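Can a Robot Pack a School Bag Yet? Clerkska at Lorkside
by Lovisa Ekström

I have wanted a machine to tidy up after my children for as long as I've had children, so when Lorkside offered me an afternoon with Clerkska, their program for teaching robot arms small chores, I said yes before I'd finished reading the letter (and then drove to Tellville in the rain!). The chore I picked was the pencil case. It sounds like nothing, but there are thin things and squat things in there and they all want gripping differently. 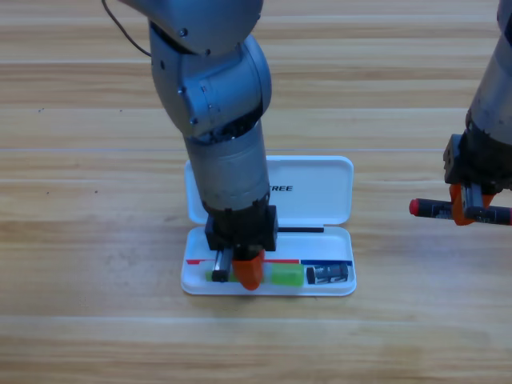

I should say what it costs, which is $2,522 a year for the program, arms extra, and I gulped at that. Setup is friendly enough. My first task took 22 minutes to put together, with a good deal of tea in between, and the menus are written for ordinary people.

Where I'd still hesitate is the small stuff. A marker is a nice long thing to get hold of, but an eraser lying flat is fussy even for my own fingers.
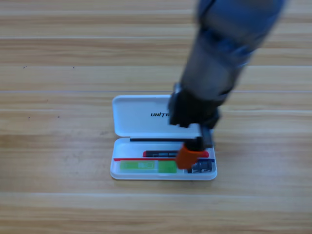
Maj-Britt Strömberg thinks I'm far too kind, and wrote to me that a child of 4 does the same job for a cookie and doesn't need a bolted-down table. Well, yes, but mine want two cookies, and they argue. For a shop packing the same case all day long I can see the sense in it.
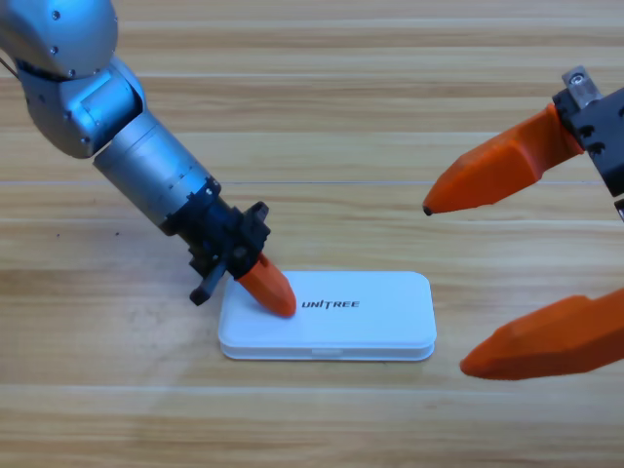 Home & Workbench, Issue 24

Would I have it in my kitchen? No, not at that price. I'd happily try it again after the July update, though. 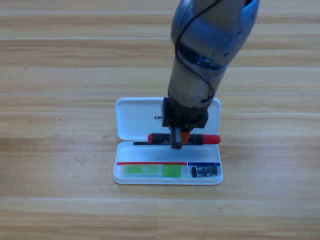

Page last changed: 2025-11-02

My rating is three stars out of five, with a warm word for the manual.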